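Tremerside Robotics Club Shop

Prirnex hand gripper kit, $47

I put these kits together for our club and for any school team that wants to practice picking things up before they build a whole arm. You get two fingers, the pads, the screws and a printed guide (my handwriting is in the margins, sorry!). We use ours every week on sorting drills, and the pads do get scruffy at the corners after a while. 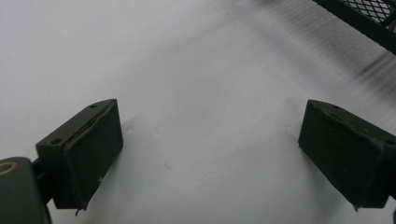

SPARES & PADS

Replacement pads are $2 each. Take the old one off, clean the finger, wrap the new one over the top edge and press hard – leave it overnight if you can stand to! We've got 29 pads left until March, when I reorder from Tsikata.
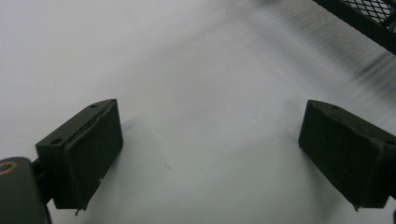
Ruwan Patwary: Do the pads fit the older Pisach fingers too? Our team has a pair and we'd need four before the spring meet.

They do, just trim the long side a little first.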